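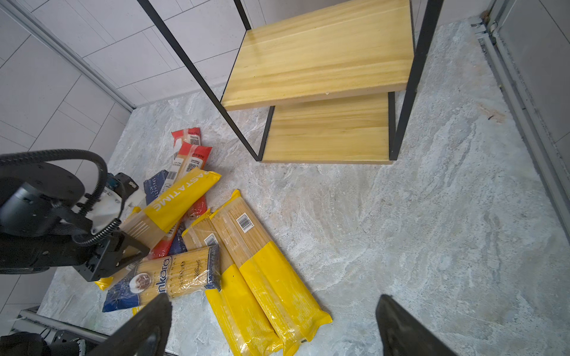 What time does the support band start at the Grurkurik show in Tidby?
The support is on stage at 7.30 and Grurkurik play from 8.45, according to the venue page.

Forums > Live Music > Tours and Tickets > Grurkurik autumn tour

tomico
Thank you for the times. I saw them on 1/10/20 and they played 11 songs, nearly all from the new record. From the first album only the opening track. I was a little disappointed, because I learnt to love them with that album.

northstalls
I disagree. A band with a new record should play the new record. If you want the old songs, stay at home with the old songs.

tomico
I paid 30 for my ticket, so I think I may have a wish or two. I do not say the new songs are bad. The slow one with only organ and voice was the best moment of the evening for me.

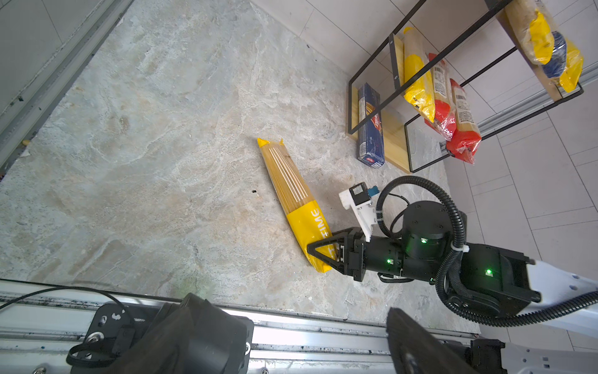
But after it they went directly into the loudest song of the set, and the feeling was gone. I would put the slow one at the end, before the encore.

wasilewska
I was also there, on the left side near the bar. The singer was too quiet for the first 10 minutes, then somebody at the desk corrected it. Was it the same on your side?

tomico
Yes, the same on the right. The bass covered everything.

northstalls
The sound was fine at the back. People always stand too close and then complain.

wasilewska
Maybe. Does anyone know if they sell the vinyl at the Tidby show? On the website it is sold out.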